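Garment Care 1, handout 4 (March)
Twill: pressing and folding

Notes from Mahlet Yilma's session, typed up fast, check against your own.

Twill = diagonal rib. Yarn goes over two, under one (or over three, under one), steps across each row. Hides dirt better than plain weave, drapes better too. Shows lint worse, esp. on browns and navy. Brush BEFORE pressing or you press it in.

Order of work for pants:
Empty pockets. Check hems, check waistband stitching.
Lint brush, with the rib, short strokes.
Lay out on a hard flat surface, one leg at a time.
Inside out for the first press. Cloth between iron and fabric allways.
Hems last. 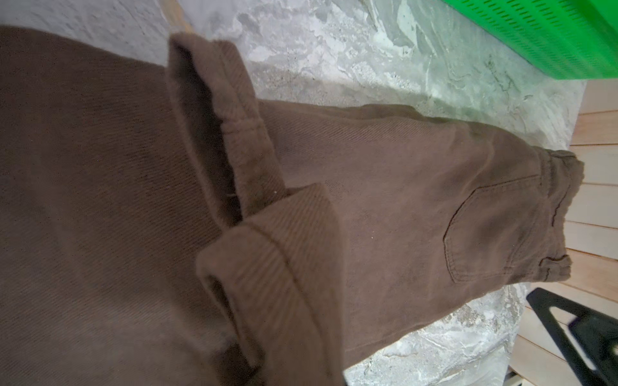
Fig. 1. Brown twill pants, cuffs folded back. Note the diagonal rib and the white specks still on the cloth.

Cuffs: turn down fully, brush out the inside fold, fluff collects there. Then turn back up and match to the side seam. Don't iron a hard edge on a rolled cuff, just steam and pat. Both cuffs same depth, measure, dont eyeball.

Folding for the shelf: leg on leg, seams together, hems toward waistband, then half again. Heavy twill (300 gsm and up) gets one fold less, the crease won't drop out otherwise.

Bring next time: lint brush, press cloth, one pair of your own. Grotex swatches handed out in class, hang on to them. Weldu reading, p. 85, only the part on hems.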